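第3章 積み木ひとつから始める「かたち」の話

さて、第3章です。前の章では線と面の話をずいぶん長くしてしまったので、そろそろ手でさわれるものが恋しくなってきた頃ではないでしょうか。私はなりました。というわけで、この章の主役は積み木です。それも、いちばん地味な直方体!

私が造形の授業を受け持つようになって最初の年、教材の棚にはVestholmの積み木セットが置いてありました。三角、円柱、アーチ形といろいろ入っていて、学生さんはみんなアーチから手に取るんですね。気持ちはよくわかります。橋になるし、門にもなるし、伏せれば虹にも見える。ところがいざスケッチの時間になると、アーチを選んだ人ほど早々に手が止まってしまう。どこから描けばいいのか決められないんです。そこで翌週は思いきって、全員に直方体をひとつずつ配りました。ええーっという声があがりましたが、その日のスケッチのほうが、ずっとよく「もの」を見ていたんですよ。

直方体には面が6つあります。これは小学校で習うとおり。でも、ひとつの場所から一度に見える面は多くても3つまでです。正面にぴったり目の高さを合わせれば1つ、少し上からのぞけば上の面が加わって2つ、さらに横へずれると側面も顔を出します。頭ではわかっていても、机に置いて自分の首を動かしてみると、側面がすうっと細い帯になって消えていくところがなかなか面白くて、私はいまだにときどきやってしまいます(授業準備という名目で)。

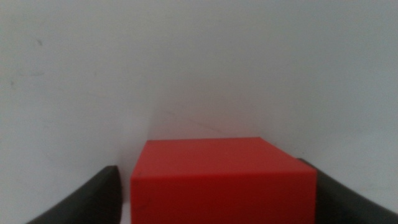

もうひとつ気をつけて見てほしいのが色です。赤い積み木を「赤」のひと塗りで済ませてしまうと、とたんに厚みがなくなります。上の面は光をよく受けるので明るい赤、手前の面はもう一段こっくりした赤、横の面はさらに少し暗い赤。同じ塗料で塗られたひとつの積み木なのに、絵の具は3種類用意したくなるわけです。面と面の境目に黒い線を引かなくても、この差だけで角はちゃんと立ちます。ためしに輪郭線なしで描いてみてください。最初は心細いのですが、慣れるとやみつきになりますよ。

形のほうも同じで、上の面は長方形のはずなのに、斜め上から見ると奥がすぼまって台形になります。ここで「いや、長方形だから」と頭のほうを信じて描くと、積み木の上が奥に向かってぱかっと開いたような妙な絵ができあがります。私も学生の頃、これで先生に「ふたが開いてるよ」と言われました。

それから表面です。教室で長く使われてきた積み木には、こすれた跡や小さな点のような汚れがついています。新品のつるんとした面より、私はこういう面のほうが描きやすいと思っています。目のとまるところがあると、面の向きや広がりがつかみやすいんですね。ただし描き込みすぎは禁物で、汚れのほうが主役になってしまったスケッチを、これまで何枚見てきたことか。ほんの少しで足ります。

背景は白い無地がおすすめです。白い厚紙を2枚、角度をつけて後ろに立てるだけで、積み木の輪郭がぐっと見やすくなります。紙の継ぎ目がうっすら線になって見えるかもしれませんが、気にしなくてかまいません。むしろその線を積み木の縁と見比べると、縁がどのくらい傾いているかを確かめる目印になってくれます。白といっても場所によって明るさが違うので、余裕のある人はそこも観察してみましょう。

この章で使うもの

・直方体の積み木 1個(無地で、はっきりした色のもの)
・白い厚紙 2枚
・鉛筆と消しゴム
・色鉛筆または絵の具
・スケッチブック

積み木はどこのものでもかまいません。私の教室では今、VestholmのほかにFalloraのものも混ぜて使っています。角の丸め方が違うので、二つを並べると光の当たり方の違いまで見えてきて、これがまた楽しいんです。角が丸いと明るい面から暗い面への移り変わりがやわらかくなりますし、角がきりっとしていると、境目がすぱっと切れます。

では、はじめの課題です。積み木を机に置き、少し高いところから7分間、鉛筆を持たずに眺めてください。長いですよ、7分。途中で飽きてきたら、どの面がいちばん明るいか、どの縁が自分に近いかを声に出して言ってみるといいでしょう。時間がきたら積み木に布をかけ、いま見た形を記憶だけで描きます。描き終わったら布を取り、見比べて、違っていたところに色鉛筆で印をつけておいてください。その印は次の3.1節で使います。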